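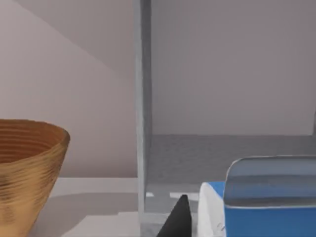 图3 浅色台面上的宽口锥形碗（计算机渲染图），外壁可见密集的水平棱纹。

期刊首页 > 材料与工艺 > 日用陶瓷 > 论文正文
阅读时间：8分钟

3 表面棱纹对日用陶瓷碗类器物握持与清洁性能的影响

3.1 研究对象与取样

水平棱纹是日用碗类器物中较为常见的外壁处理方式。图3所示器形上宽下窄，内外壁均带有棱纹，属于本文分类中的“双面棱纹类”。与之相对，仅在外壁施纹者归入“单面棱纹类”，内外壁均不施纹者归入“素面类”。三类器物的成形条件、釉料配方与烧成制度在本研究中保持一致，以便将差异归于表面形态本身。

试样由Kisteo陶瓷工坊按统一图纸制作，坯料采用同一批次炻器泥，经练泥、陈腐后以旋压方式成形。棱纹于半干状态下用成形刀具修出，修坯后在室温下阴干，再行素烧与釉烧。出窑后剔除变形、缩釉及口沿开裂者，合格试样共1,433件，分别编号入库。Sturkby试验室负责物理性能测定，使用性能调查则在Hosoda地区的公共食堂进行。

需要说明的是，本文所称“棱纹”专指沿器壁周向连续分布的凸起与凹槽，不包括贴塑、刻花及因拉坯手势遗留的不规则指痕。后者在传统器物中虽与棱纹外观相近，但间距与深度均不稳定，难以纳入同一套参数进行比较。

3.2 测定方法

棱纹形态以间距、深度和峰顶圆角三项参数描述。测定时将试样置于水平转台，以接触式轮廓仪自足部向口沿方向扫描。每件试样沿圆周取8个测位，各测位重复2次，取算术平均值作为该件代表值。对于口沿附近因收口引起的棱纹变形区，数据单独记录，不计入平均值。

握持性能以静摩擦系数表征，分别在干燥、沾水和沾油三种条件下测定。沾油条件使用食用植物油，涂布后静置，使多余油液自然流下，再进行加载。加载方向与器壁母线平行，模拟单手端碗时手指所受的下滑趋势。

清洁性能采用残留物称量法。将淀粉糊与植物油按固定比例调和，均匀涂覆于内壁，干燥后置入商用洗碗设备，按标准程序洗涤一次，取出烘干并称量。单面棱纹类与素面类的内壁条件相同，因此在清洁试验中合并统计，作为双面棱纹类的对照组。

3.3 结果

在干燥条件下，三类试样的静摩擦系数差别不大，组间差异未达到显著水平。沾水之后，素面类的数值明显下降，两类棱纹试样的下降幅度较小。沾油条件下趋势相近，但峰顶圆角较大的试样与素面类之间的差距缩小，说明圆角过大时棱纹对手指的约束作用减弱。

间距与握持性能之间不呈单调关系。间距过密时，釉层在凹槽内积聚，使实际深度小于坯体深度，棱纹效果被部分抵消；间距过疏时，与指腹接触的峰顶数量减少，握持稳定性同样下降。这一结果与Indevov项目早期报告中关于玻璃器皿的结论方向一致，但两者所用材料与涂层不同，数值不宜直接比较。

清洁试验中，双面棱纹类的平均残留量高于对照组，残留主要集中在内壁下部靠近碗底转折处。该处棱纹走向与水流方向近于垂直，凹槽底部冲刷不足。内壁上部残留较少，部分试样与对照组无显著差异。

3.4 使用调查

使用调查于8月在Hosoda的公共食堂进行，为期几乎14天。三类试样混合投入日常供餐，器形、容量与釉色相同。调查以问卷方式收集就餐者对端握稳定性、隔热感受及外观的评价，并由后厨人员记录洗涤后需要返工的件数。

就餐者对两类棱纹试样的端握稳定性评价较高，对隔热感受的评价亦优于素面类。后一结果可由接触面积减小加以解释，但本研究未测定器壁表面温度，故仅作为主观评价列出。外观评价的个体差异较大，未见一致倾向。后厨记录显示，返工器物以双面棱纹类为多，与试验室的残留量结果相符。

3.5 讨论

综合握持与清洁两方面数据，对于需要高频机洗的集体供餐场合，宜优先采用单面棱纹类。家庭使用中洗涤方式以手洗为主，刷洗工具可深入凹槽，双面棱纹带来的清洁负担相应减轻，选型时可更多考虑外观要求。

釉料流动性是影响棱纹最终形态的重要因素。高温下流动性较强的釉料易自峰顶向凹槽迁移，峰顶釉层变薄后，坯体颜色部分透出，形成深浅相间的外观。此种效果在装饰上常为设计者所利用，但峰顶釉层过薄时，耐磨性能可能下降，应在制定釉料配方时一并考虑。

本研究的试样限于炻器，未涉及骨质瓷与低温陶器。后两类材料的坯体收缩率与釉层厚度均有所不同，上述关于间距的结论是否适用，尚待另行测定。耐磨性能的长期试验目前仍在Sturkby试验室进行，相关数据将在第4节所列补充材料中给出。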